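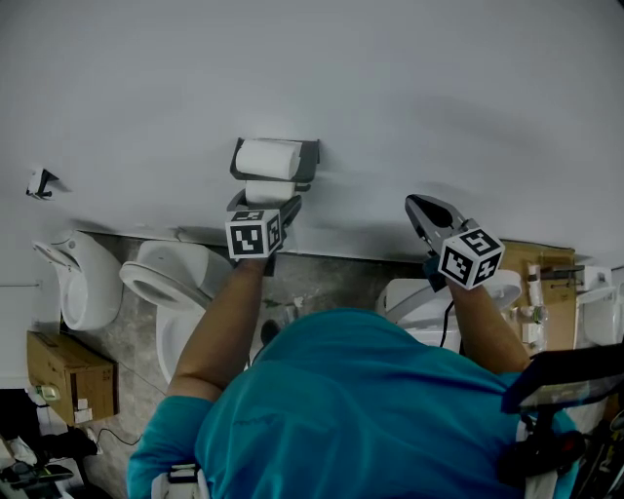 The hard bit is letting go, according to the younger of the two builders at the Lenden shared workshop, and I got the full speech on that before I'd even put my bag down. Anyone can make a claw that closes, apparently. Getting it to open gently, so whatever it was holding stays put, has eaten most of their evenings since September.

The project is called Obi. It's a pair of grippers you hold in your hands, and the plan is to mount the same design on home-built arms later on. "We wanted to feel what the fingers feel first," the older one told me, over a very strong tea. "You learn loads just from shoving it at a loo roll holder."

The white cubes with the black square patterns are markers, for tracking where each gripper is. They went through 2 versions of those. "The first lot were shiny," she said, "and the tracking hated it. Matt paper, problem gone. I was so cross!"

I asked about money, as I always do. They've spent £176 so far, mostly on motors for the arms – they'd set aside 500 and are a bit smug about it. The fingers are on their 29th print. The latest set is coated in Gumside, a rubbery paint that smells dreadful for a day and then grips beautifully.

And the arms? "Ask me after Ullholm," he said, meaning the makers' weekend they've signed up for. She reckoned one arm would be ready by then. He reckoned half of one, and went off to look for the small Allen key.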